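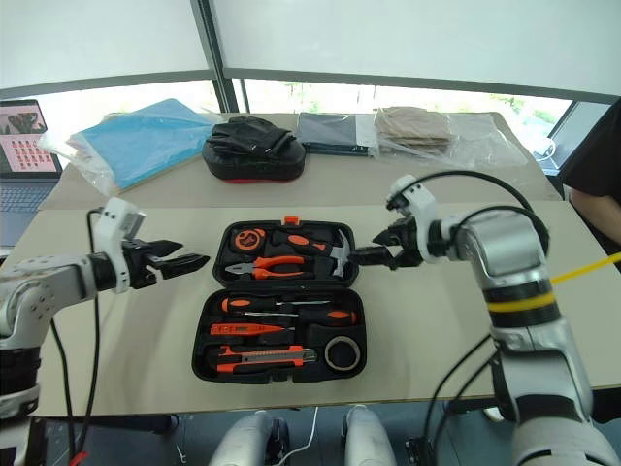

gyubin_c
So I'm trying to decide if a boxed kit is enough for a first apartment. Mine's the Vendwood, paid 2 months ago with a coupon, and I love the foam – the pliers, the tape measure and that little claw hammer all have their own spot, so I can see right away if something's missing!

derkley_dan
Foam is a pain. Buy one screwdriver you like and it won't fit the hole. I went back to a canvas bag in March.

solheim7
Disagree with Dan, my bag was a black hole lol. Gyu-bin, keep the case, but get a bigger hammer.

gyubin_c
Bigger hammer, ok. Any brand?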